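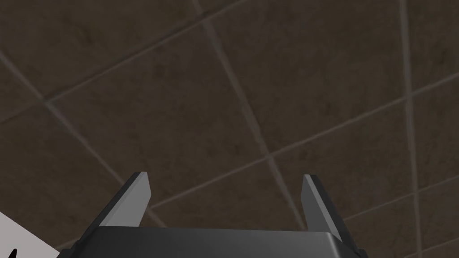 Varnish gone cloudy on an oil portrait

Somkiat_T
I put the final varnish on a portrait of my neighbour's spaniel in June and the dark background has gone milky in patches. The head is fine. It had been drying for 3 months. Do I strip it or leave it?

Panya Panyasiri
Three months is short for thick paint. I'd take it off with white spirit and start again.

Asger T
I wouldn't touch it with solvent yet. Cloudy patches are often damp – was the room heated?

Somkiat_T
No, it was the back room and it had rained all week. The background is thin, two coats of umber.

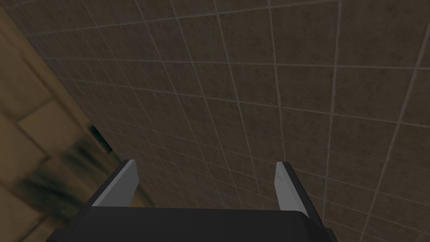

Buppha Ongart
Damp would be my guess as well. Move it somewhere warm for a fortnight before you do anything. Gloss or matt?

Somkiat_T
Matt, the Vella one, 500 ml tin.

Panya Panyasiri
Did you stir it? The matting stuff sinks to the bottom. I still say it has to come off.

Somkiat_T
I shook it a bit. I'll try the warm room first and post again after that.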